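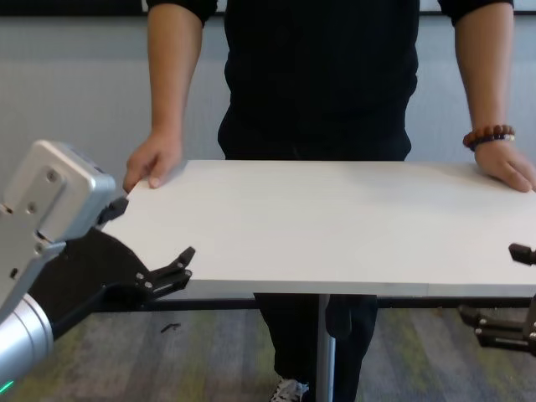

Dillstead two-arm cell: setup and care notes

Welcome, and thank you for reading this before switching anything on. These notes travel with the Dillstead recordings, and they cover the machine that made them: how we put the cell together, how we keep it in shape, and what we do when it sulks. If you only want to load the data, the short section near the end will do. If you plan to build something like it, or you've just inherited the key to ours, please make a cup of tea and read the whole thing.

What the cell is for

Dillstead is two arms facing a person across a shared object. In the panel task, a person and the arms hold a flat white board between them, one gripper toward each end, and the board is moved, leveled or handed over. The set holds 1,000 recorded handovers, of which 276 are panel handovers. The others use smaller objects and are much kinder to the fingertips.

The camera sits at chest height and looks a little down at the hands. That means faces stay out of the recordings by design, and we'd like it to stay that way, so please don't raise the mount to get a "nicer" view. If you do need to move it, redo the camera calibration from scratch.

Names you'll run into

Grollov is the control program that runs both arms. Fasero is the small logging tool that writes the joint, gripper and camera streams to disk. Montecinos is the name of the calibration routine, and also of the folder it fills, which has confused every single person who has joined us (sorry!). When someone on the team says "run Montecinos," they mean the routine.

Starting up

1. Walk around the cell once. Look for anything on the carpet near the arms or the frame, and pick it up. Small clips and screws love that carpet, and the stripes hide them beautifully.

2. Power the left arm, wait for its indicator light to turn green, then power the right arm. Starting both together trips the supply about one morning out of every few, and then you get to do it all again.

3. Start Grollov and let it open and close both grippers, empty, three times. Listen as well as look. A healthy pair sounds the same on both sides.

4. Run Montecinos if the cell has been off overnight, or if anybody has leaned on the frame.

5. Start Fasero last. It will happily record a cell that isn't ready, so check that both arms show as live before you take the first board.

Working with the panel

Hold the board at waist height, with a hand toward each end, and keep your fingers clear of the place where the jaws will close. A thumb on top with the fingers curled under is comfortable and easy to let go of. The jaws should come in open around the edge of the board and stop there. Only when both sides are in place does Grollov ask for the close.

A small tilt in the board is fine, and we kept plenty of tilted handovers in the set on purpose. A twist is another matter — if one jaw is lifting while the other is pushing down, step back, let the arms open and start over. Closed shoes, please, and short or rolled sleeves.

Regular care

Wipe the fingertips with a dry cloth at the end of each session. White boards show every smudge, and a dusty pad slips sooner than you'd think. Once a month, check the screws on the wrist housings and the small ones on the gripper linkages. Snug is enough. We stripped one in January by being too eager, and the replacement took 22 days to reach us.

Also look over the frame. The upright can creep if the carpet beneath it settles, so put a level on the crossbar and make any correction at the foot.

When something goes wrong

One finger lags behind the other: clean the linkage first, then repeat the empty open-and-close. If it still lags, swap the finger set and run Montecinos again.

The jaw bumps the edge instead of going around it: nearly always calibration. Check that the camera mount hasn't been knocked.

Grollov reports a grip with nothing in the jaws: the pad is worn or has shifted. Replace both pads on that gripper, even if the other one looks fine.

Fasero drops the right-hand stream: reseat the cable at the arm end. We have replaced this cable twice and we keep a spare on the shelf by the door.

Loading the data

Each handover has its own folder with the camera stream, the joint and gripper logs, and a short text note from the operator. Calibration files are in the montecinos folder, sorted by session. Always match a handover to its own session file, as the camera shifted slightly over the months.

Known gaps

There are no dropped-board recordings; we stopped the log whenever a board fell. Lighting is soft and even all the way through, so a model trained only on this set may struggle near a sunny window. Corrections are very welcome, however small, and so are better ideas for that cable.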